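How to Turn a Small Tool Chest Into a Pen and Odds-and-Ends Organizer

1/6/22

My pens used to live in a mug, and then in two mugs, and then in a mug and a shoebox, and every time I wanted the red gel pen I had to dump everything out on the table to find it. So I gave the whole lot a proper home in a little metal tool chest, the kind with a lid on top and drawers underneath. I love it so much I'm writing it up! 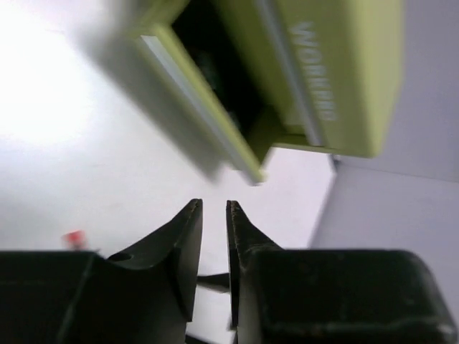
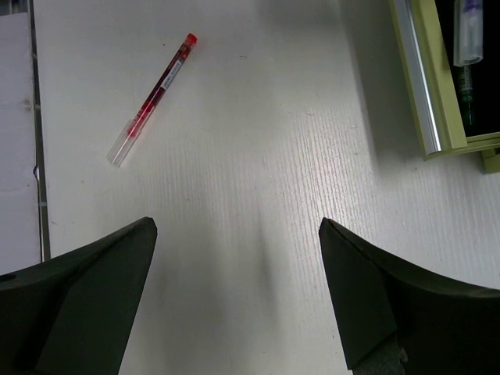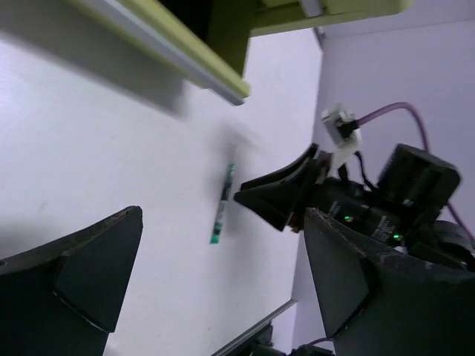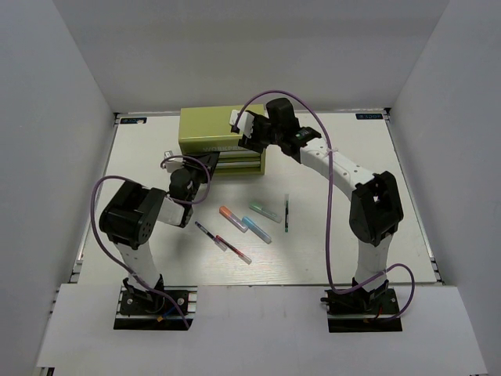
The last one has the chest at the back with the pens and markers spread out in front of it.

What you need

- A compact tool chest with a lid and at least one drawer. Mine says WORKPRO on it and it's that yellow-green you can find from across a parking lot.
- Every pen and marker you own (yes, the ones in the car too)
- A scrap of paper for testing
- Drawer liner. I used the thin gray Presteck stuff, but felt or shelf paper works fine.
- A couple of small lidded tins or pill boxes
- Masking tape and a marker for labels

The whole thing takes me an evening, and that includes getting distracted by doodling. A cleared table with a light surface helps a lot. I've tried this on a dark rug and spent half the time patting around for a black pen cap.

Step 1: Get everything out

Tip it all out and spread it around so nothing is on top of anything else. Don't sort yet! I always want to start lining up the markers by color right away, and then I find another handful in a coat pocket and have to start over. Just get it all out where you can see it, pens and caps and paper clips and mystery bits included.

Step 2: Scribble test

Pick up each pen and scribble with it. If it writes, it goes to the left. If it doesn't, give it a few more loops on the back of an old envelope, and if there's still nothing, out it goes. Gel pens deserve a little extra patience, especially the clear-barrel ones where you can see there's still ink in there. I roll the tip in small circles on the rubber sole of a sneaker (a clean one) and that wakes up a stuck one surprisingly often.

I'm strict about markers. A dry marker squeaks and it sets my teeth on edge. I threw out 12 things this time and I haven't missed one of them.

Step 3: Deal with the bits that aren't pens

There will be bits. In my case there was a skinny green circuit board strip in with everything else, and I have no idea what it goes to. If you have one of these, don't toss it loose in with the pens, because the little parts on it can get scraped and pen ink gets into everything. Mine goes in a tin of its own with a piece of tape on the lid that says WHAT IS THIS. If it's still a mystery in October it goes to the electronics recycling at Voicu.

Batteries get their own container too, please, nowhere near paper clips.

Step 4: Line the chest

A metal chest is loud. Every pen you drop in goes clang, and they roll every time you open a drawer. Measure the bottom of each compartment, cut the liner a hair small, and press it in. You don't need glue. Cut a second piece for the space under the lid while you have the scissors out, or you'll do what I did and put it off for 3 weeks.

Wipe the inside first if the chest has ever held real tools. Oil and white notebook paper don't mix.

Step 5: Decide what goes on top

Now for the fun part. The space under the lid is prime real estate! Anything you reach for daily goes there. For me that's:

- one black pen
- one red pen for corrections
- the orange marker and the light blue one, which I use for the wall calendar

Markers can lie flat, and most of them prefer it. If you stand a gel pen up, stand it tip down. I keep them all lying flat and all facing the same way so I don't grab an uncapped end by accident.

The drawers get the rest. Thin pens go in one, fat markers in another, and refills at the back wrapped in a rubber band. If your drawers are shallow, check that the chunky markers clear the top before you fill the whole thing, because one that catches will jam the drawer shut and you'll be in there with a butter knife.

Step 6: Put it all away, cap check first

Before each one goes in, push the cap until it clicks. I do this at the table, one at a time, and I put the pens in by drawer so I'm opening each one only once. Leave a little empty space. A drawer stuffed to the brim will be a mess again by the weekend.

Step 7: Label (or don't)

Masking tape on the drawer fronts, plain capital letters. It peels off clean if you change your mind, and I changed mine twice. The fancy Brorneo label maker I bought is still in its box.

A few small things

Keep the chest out of direct sun, metal heats up fast on a windowsill and markers hate that. Leave the lid open while you're working and put each pen back in there when you switch colors. And redo the scribble test whenever a drawer starts to feel crowded.

643 shares | 3 comments

paperandglue: Trying this with my kids' markers. Does the liner slide around when they yank the drawers? Mine are yankers.

Reply from the author: A little at first! Two dabs of double-sided tape in the back corners fixed it for me.

valton_stitcher: I do the same with embroidery floss, and I found my chest at the Valton flea market for next to nothing. The sneaker trick brought back my favorite purple gel pen, thank you!!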